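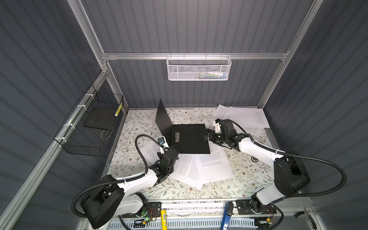
Our two-arm cell, filing task

Bimanual policy freezes when one arm has to wait for the other
posted by Flivero, 28 September 2025

Hi all! I'm training a policy to put loose printed pages into a black clip folder. I have almost 400 teleop demos, all recorded since August. Each arm does fine by itself, but when the left one has to hold the cover while the right one brings a sheet in, both just hover until the episode times out. Loss looks great. Am I short on data, or is this a planning thing?
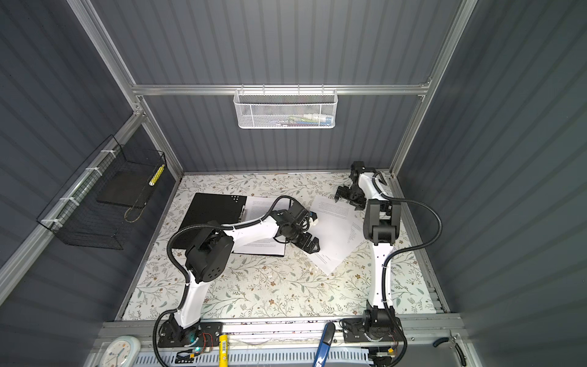

My action chunks are 2 seconds long and I run each one to the end before I query again. I've been wondering if that's too long, because the handoff gets crowded. With the left forearm stretched right over the open folder and the page, the overhead view loses a lot of what the policy needs, so I'm leaning on the wrist cameras. I also never trimmed the pauses out of the demos (I know, I know). Is there a smart way to do that without wrecking the timing between arms? 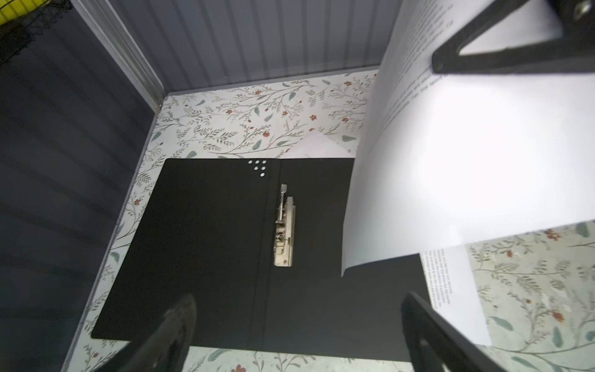 Plevham
Pauses are your problem, I'd bet money on it. If your operators stopped to think before each handoff, the policy learned to stop too. Cut only the stretches where both arms are still, and cut the same timesteps from both. Never trim one arm alone! Then requery halfway through the chunk and blend the overlap.

Zivero
get more demos

Pavlović
Agree with Plevham on trimming, but check your timestamps first. I lost a whole month to a wrist stream that lagged behind the joint states. Plot gripper width against the wrist video for a few episodes and see if the fingers close when the number says they do.

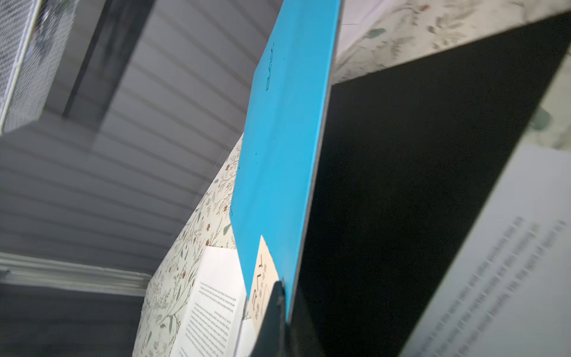
If they don't line up, fix that before you retrain anything. After that I'd add a short history of joint positions as input, with some dropout on it so the policy doesn't just copy its last pose. Post your plots if you get stuck, I'm happy to look.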